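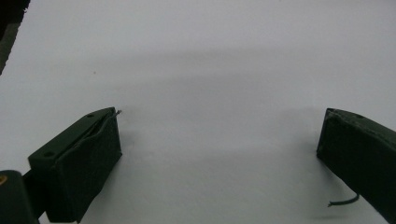

Tyson Kowalchuk

Tyson Kowalchuk es un escalador y corredor de montaña nacido en Stanville, conocido sobre todo por sus travesías de aristas en solitario y por haber abierto, junto a Ruwan Ranasinghe, la vía Funov, en la cara norte del Morin. Entre los aficionados se le llama «el Relojero», apodo que le viene de la asombrosa regularidad de sus tiempos de paso.

Primeros años

Kowalchuk creció a dos calles de la cantera abandonada de Stanville, cuyas placas de caliza fueron su primera escuela. Empezó a escalar con una cuerda prestada y unas zapatillas de atletismo, y a los pocos años ya encadenaba los itinerarios más difíciles del lugar. ¡Todavía hoy varios de ellos conservan los nombres que les puso de adolescente!

La vía Funov

La cara norte del Morin, un muro de 400 metros de roca compacta y muy pocas fisuras, había rechazado a varias cordadas antes de la llegada de Kowalchuk y Ranasinghe. Los dos escaladores la resolvieron en enero de 2022, en una ascensión memorable de 72 horas con 2 vivacs colgados. El segundo, bajo el gran techo que cierra el tercio superior, lo pasaron sentados en una repisa donde apenas cabían las mochilas. El largo clave, una travesía delicadísima hacia la izquierda, lo abrió Ranasinghe de primero; Kowalchuk se encargó de la chimenea final, helada en su mayor parte. La línea sigue siendo una de las más bellas del macizo y son muy contadas sus repeticiones.

Travesía de Bodov

En febrero del año siguiente recorrió en solitario la cresta de Bodov, con todas sus torres —incluida la Aguja Torcida, que casi siempre se rodea por el sur— y sin depósitos de comida previos.

Estilo

Kowalchuk defiende un alpinismo ligero, sin expansivos y con el material justo. Escala con cuerdas finas, estudia las paredes durante semanas con prismáticos y dibuja a mano croquis minuciosos, muy apreciados por quienes van detrás. Ranasinghe, su compañero más habitual, prefiere improvisar, y de ese contraste han salido algunas de sus mejores rutas.

Véase también: Ruwan Ranasinghe; Morin (cara norte); Cresta de Bodov

Contacto | © Enciclopedia de la Montaña | Volver arriba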